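Ticket: handheld sets, left marker cube pose jumping
Project: Redero table-top collection
Site: Trindthorpe
Opened by: Nawal Ghoneim
Assigned to: Eustaquio Arellano
Priority: medium
Status: closed, one follow-up item open

Summary

The left gripper pose jumps when both cubes are low over the near edge of the table. Jumps show up in the replay as a sideways step of several centimetres lasting a few frames, then the track recovers. The right gripper is clean in the same episodes. The validator rejected 633 of 3,751 episodes in the June batch, nearly all on the pose continuity check.

Task is the two-handed cup set: yellow cup, both grippers, head camera on the operator. 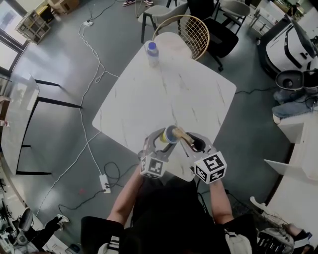
Rejects are not spread evenly. Episodes where the operator works toward the middle of the table pass at the normal rate. Episodes where the hands come back close to the body account for most of the failures. Swapping operators made no difference. Swapping the left and right handhelds moved the fault to the right side, so it follows the unit.

Log

Nawal Ghoneim, 9:40
Reran the validator on the rejected set with the continuity threshold relaxed. Most then pass, but the replayed trajectories are no good for training. The policy would learn the step. Threshold put back to the original value.

Eustaquio Arellano, 10:25
Checked exposure first. The tabletop is white with gray veining and the cubes are white, so I expected washed-out corners. Marker borders are well defined in the raw video on both units. Not exposure.

Eustaquio Arellano, 11:10
Compared cube geometry files. The left unit was loading the file from before the Cistel mounts went on. One face has the wrong offset from the jaw base. With two or more faces in view the solver leans on the good ones. Held low and close, the bad face dominates the solution and the pose steps. Fits the pattern Nawal described.

Lorraine Wainwright, 11:30
Can we recover the existing rejects or do they all need to be recollected? Balogh are waiting on the batch.

Eustaquio Arellano, 11:45
Recoverable where the raw video was kept. Re-solve with the right geometry file, then revalidate. No need to touch the jaw opening channel.

Araceli Cuevas, 14:05
Re-solve finished. All but 11 of the rejected episodes now pass. The remaining ones have the left cube out of view for too long and should be discarded.

Steps taken to confirm the fix

1. Copied the current geometry file to the left unit and removed the old one from the config folder so it can't be picked up by name.

2. Restarted the tracker and checked that the file version in the startup log matched on both units.

3. Recorded 20 new episodes with the hands kept deliberately low and near the operator. All passed at the original threshold.

4. Ran a short mixed session at the same table, cup standing free and the second object held in the right gripper, to check one-handed grasps under the same config.
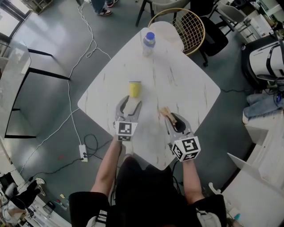
5. Replayed the mixed session against the raw video. No steps on either side. Jaw opening and pose stay aligned in time.

Follow-up

Purificación Lorente to add a geometry version check to the session start script. It should refuse to record if the two units disagree. Until that is merged, operators read the version line in the startup log and enter it in the session sheet.

Closed by Nawal Ghoneim, 16:20. Reopen on this ticket if the step comes back on either unit, and attach the startup log along with the episode numbers.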